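Vancombe Golf Forum > Local Play > Nodason back nine closure

merkum_slicer
Posted 24 April 2026
So the email finally came. Back nine at Nodason is shut until the greens recover, and we all play the front twice. Dues stay at 2435. I have now hit into the same pond 17 times this month, and it used to take me a whole season.

pull_hook_pete
The front twice is a par 69 if you do the math their way. I did it my way and got a headache. Are these rounds even going to count for handicap?

EQuiroga
They count. Estela Quiroga here, I run the Tuesday-style scramble that is now on whatever day the pro shop remembers. Same nine played twice is fine as long as you post it as two nines.

merkum_slicer
Great, so my disgrace is official.

fringe_benefits
Unpopular opinion, but the greens on 12 and 14 were dead last fall and everybody complained. Now they're fixing them and everybody's complaining. What did you want them to do, paint them?

pull_hook_pete
I wanted them to do it in winter, when I'm on the couch. And a credit. The Shi course across the river closed four holes and gave members 900 back.

fringe_benefits
Shi also has carts from the Carter years. You can't grow grass in winter, Pete.

pull_hook_pete
You can't grow it in April either, judging by 14.

EQuiroga
I asked about a credit. The answer was "under review," so don't spend it yet. They did say range balls are free until the back opens — bring your own bucket, they're short.

merkum_slicer
Free range balls is how they get you. I went up for one bucket and came home with a new swing, and it's worse.

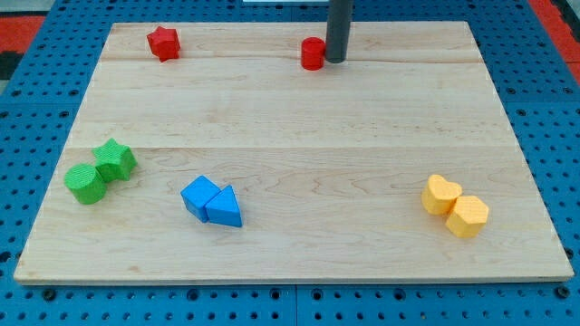 Anyway, I have a spot open in my group if anyone wants to play the pond hole twice. Early tee time, bring extra balls.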